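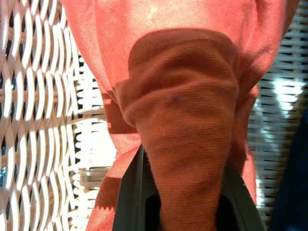 Our town finally posted its camera contract!

July, by Yabsira Dinsa
40 shares | 30 comments

I have been waiting ages to write this one. After two records requests (and one very polite phone call), Plolham has put its whole license plate reader contract online, and I stayed up way past midnight reading every page of it. There are 518 pages, if you count the appendices, and I do!

The part I care about most is on page 30. Olteck, the company that runs the readers, has to delete plate records after 40 days unless a police case number is attached. That's written down now, in plain words, where any driver can find it – I'm thrilled.
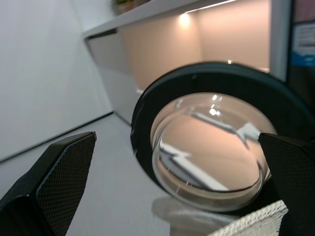

A clear domed lens in its black ring.

What still bugs me is the sharing list. The contract lets the town pass records to "partner agencies" and never says who they are. Silvia Lukáč, who sits two rows ahead of me at council meetings, asked about that during public comment and got a promise of a written answer by the next meeting.

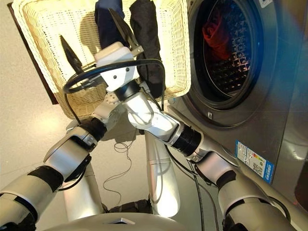

I've already sent in my own request for the names, plus the audit log for Koubek Road, where the first readers went up. If you want to send one too, the clerk's form is short, and you don't have to give a reason. Put contract number 1063 in the subject box so it goes to the right desk. I'll post whatever comes back, even if half of it is blacked out.

Recent posts
How I filed my first records request
Callport drops its parking app
Notes from the July council meeting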